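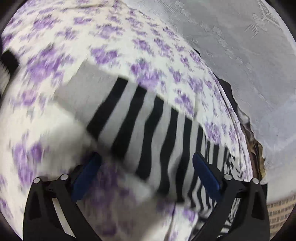

Zoi Vrettos called me on a Monday, at the hour when only bad news and my mother call, and asked if I could still swim a thousand.

"A thousand what?" I said.

"Clelia's out. Ear infection. We need a body for the distance race at Plirkisberg."

I should explain that I hadn't raced in nine years. I'd been swimming, sure, the way people my age swim, which is to say I did my laps at the Faveck pool and then sat in the hot tub twice as long. But Zoi was my captain once, and she still has the voice. I said yes before I'd even found my glasses.

So there I was that Saturday on the bus with a bunch of masters swimmers who all seemed to own the same parka, eating a banana I didn't want. Hawi Kahsay took the seat next to me. Hawi swims the mile for fun, and she had opinions about my pacing before we were out of the parking lot.

"You're going to go out too fast," she said.

"You've never seen me swim."

"Everybody goes out too fast. Count your strokes. If you're under sixteen a length, you're fine. If you hit nineteen, you're in trouble, and you should think about your kick."

I told her I hadn't thought about my kick since high school, and she looked at me like I'd said I didn't brush my teeth.

Plirkisberg turned out to have one of those old pools with the low ceiling where every whistle goes straight into your skull. I loved it right away! It smelled like every meet of my life. The woman in the next lane had LÉVESQUE printed on her cap and shoulders like a garage door, and she smiled at me (very nicely, I thought) and asked what I was seeded. I said I wasn't sure. She said she was seeded first.

I went out too fast.

For the first hundred and fifty I was a genius. Fifteen strokes, fifteen strokes, turn, glide, and there was Lévesque's hip right beside me, and I remember thinking, well, look at this, look who's still got it. Then somewhere past the three hundred I counted eighteen. Then nineteen. Then I quit counting, and my arms felt like I'd borrowed them from somebody heavier.

Zoi was at the far end with the lap counter, shoving it down into the water and shaking it every time I came in. I could see her knees and the orange number and nothing else. At one turn she stuck her whole face down near the surface and yelled a word I took to be "legs."

So fine, legs. I started kicking. Not pretty, but the hips came up, and the next length was seventeen, and I caught the feet of a man in green who had been way ahead of me since the start. I sat on his wake for six lengths, which felt a little like stealing, and then on the last one I went around him and touched with my eyes shut.

Lévesque was already out of the pool, in her robe, with a sandwich.

"Thirty points," Zoi said, hauling me up by one wrist. "With the relay, that puts us at 924."

"Is that good?"

"Faveck's never broken nine hundred."

Hawi handed me my towel and told me my turns were terrible. Then she asked what I was doing Monday night, practice was at seven, and did I own a parka.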